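**Ticket: Rezoning notice list is short – Florthorpe Street apartments**

Opened 18 July 2026 by Innes Dalgleish, Flestden planning office
Product: Mivov notice module
Priority: high

The mailing list for the Florthorpe Street rezoning came out of Mivov with 173 addresses. By our own address file there should be 698. The case is a four-story apartment building on a former parking lot, with a change from single-family to mixed residential. Local rules say every household inside the notice line gets a letter at least 20 days before the hearing, renters included. The hearing is in August and we have not mailed anything yet.

Steps taken before opening the ticket:

- Ran the list again from a different login. Same count.
- Redrew the notice line by hand. Same count.
- Checked that "include occupants" was on. It was.
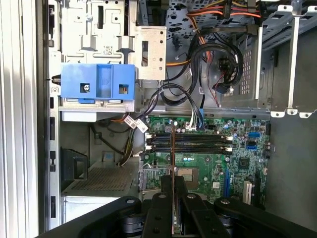
## First response

Wilson Ospina, support. I pulled the job log. The notice line is fine and the occupant setting is being read. The module asks the address service for every record in the zoning district, sorted by parcel number, and then keeps the ones inside the line. The service stops at 2,000 records per request. Your district has more than that, so anything with a high parcel number never reaches the second step. The job still ends with "complete," which is wrong and has been logged as a separate bug.

Please check one thing for me: are the missing addresses mostly on the east side of the site?

## Reply from Innes

They are. Everything past the rail line is missing, and that is where most of the apartments are. The owners of the detached houses on the west side are nearly all on the list. If this had gone out as it was, the people most likely to want the building would not have heard of it. 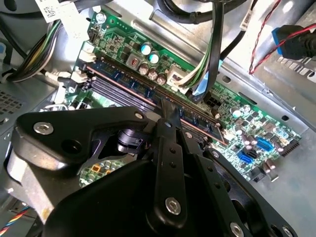 Parcel numbers on the east side were assigned later, when the big lots were split, so they all sort to the end. I tried adding those addresses by clicking on the map. It is slow going. At normal zoom the lots sit as close together as the parts on that green motherboard, and half my clicks picked up the lot next door. I gave up after one block and cleared what I had added. Please don't suggest the map tool as the workaround.

## Workaround

1. Open the case and go to Notices, then Address source.
2. Change "District" to "Custom area" and upload the notice line as its own file.
3. Turn off "Reuse last result." If this is left on you will get the old list back.
4. Run the list and compare the count with your own address file before you approve it.

A custom area only asks for records that touch the line, so the request stays well under the limit.

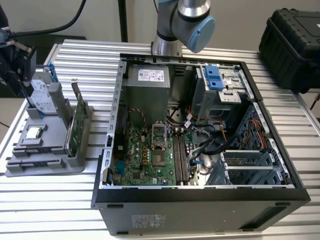
Euan Pringle wrote that the same thing may have happened on the Sárközi site last year, where the hearing drew almost no tenants and the council took that as a lack of interest. He asked whether old cases can be rechecked without sending new notices. Wilson answered that they can – open the closed case, choose "Preview list," and do not approve it.

## Result

Ran the workaround. Count is 698, and it matches our file. Spot-checked three buildings east of the rail line and every unit was listed. The list has gone to the print shop.

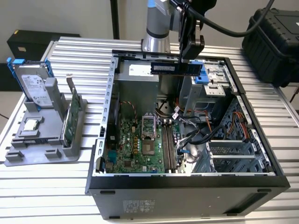 Does the hearing date have to move?

The date can stay where it is, as long as the letters are postmarked before the notice period starts. The print shop has confirmed it can do that.

## Still open

- Mivov should page through results in place of stopping at the limit. Assigned to Efren Sarmiento, no release date yet.
- The job should end with a warning when the limit is reached.
- Sárközi recheck: Euan to run the preview and post the count on this ticket.

Status changed from **Open** to **Waiting on fix**. Innes asked to be notified before the release goes out, as the office has another rezoning in the same district.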